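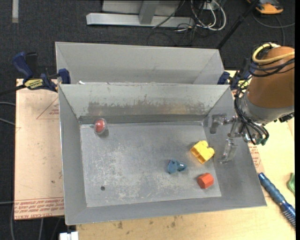 In Defense of the Ugly Caulk Line

My upstairs bathroom was renovated before I bought the house, by someone with excellent taste and no interest in water. The tile is lovely. The faucet looks like it belongs in a small museum. And where the tub meets the wall there was, until this March, nothing at all. A crisp, clean, magazine-ready gap.

I admired that gap for two years. Then a stain the shape of Florida came through the dining room ceiling.

I have been thinking ever since about why we spend our house money the way we do. The repair came to $812, and that covered a new patch of drywall, some paint, and the services of Sigita Pētersons, who cut a hole in my ceiling, looked up into it for a while with a flashlight, and said "huh" in a tone I have come to associate with checks. The sealant itself would have cost less than the sandwich I ate while she worked.

Caulk is the least glamorous product in the hardware store. It lives on a low shelf near the grout, and the people who buy it look like they're buying foot powder. No guest has ever walked into a bathroom and said, "Who did your bead?" Guests comment on the towels. I own very good towels. They performed beautifully when I was mopping up the dining room.

Some of the blame goes to the renovation shows, where a bathroom is gutted, tiled and lit with candles between two commercial breaks. You see the sledgehammer every time. I have never once seen the part where a man kneels in a dry tub for an hour scraping out the old stuff with a plastic blade, swearing at a corner. It wouldn't make good television, I admit. It didn't make a good evening, either.

My neighbor Zane Koppel takes the opposite view, and she is not shy about it. Her position is that a visible caulk line is a confession of bad workmanship, and that if the tile were set properly you would hardly need any. Zane has a beautiful bathroom over on Grellgate. I've told her that a house moves. It swells in summer and shrinks in winter, and a tub full of water and a grown adult sinks a little every time. Grout is stiff and doesn't care for any of this. It cracks, usually in a line so thin you'd need your reading glasses, and most of us don't bathe in our reading glasses.

She says I have become a bore on the subject, and I'll give her that one.

I did the tub myself in the end. I bought plain white silicone, and bought it twice, because the first tube went mostly on the bathmat. I filled the tub before I started, so the joint would be open as wide as it gets, then stood there in my socks and rolled-up pants and made the worst line you have ever seen. It wanders. It gets fat near the faucet, where I paused to answer the phone. In one spot there is a clear thumbprint, which I think of as a signature. I kept everyone out of the shower for a full day, which did more for family tension than anything since the thermostat.

And the dining room ceiling is dry.

I'm not against pretty things. I like the museum faucet, even if you have to show people how to turn it on. What I object to is the order of operations. We'll pick at paint chips for a month, agonizing between two whites that are the same white, and meanwhile the window over the sink has a gap you could mail a letter through. We redo the backsplash and leave the shutoff valve so stiff that it would take a wrench and a prayer to close it. Ona Dambrauskienė, who sold me the house, pointed out the crown molding in every room. I don't recall her pointing out the sump pump, and I don't recall asking.

So I've made myself a rule, and my family is already tired of it. Before we buy anything for the house that a guest would notice, we fix one thing a guest wouldn't. The new dining room lamp had to wait on the dryer vent. The rug is currently being held hostage by a toilet that rocks a little when you sit down with conviction.

Zane came by last week to see the tub. She looked at the line for a long moment, followed it along to the faucet end, and asked whether I had done it in the dark.

I offered her a towel.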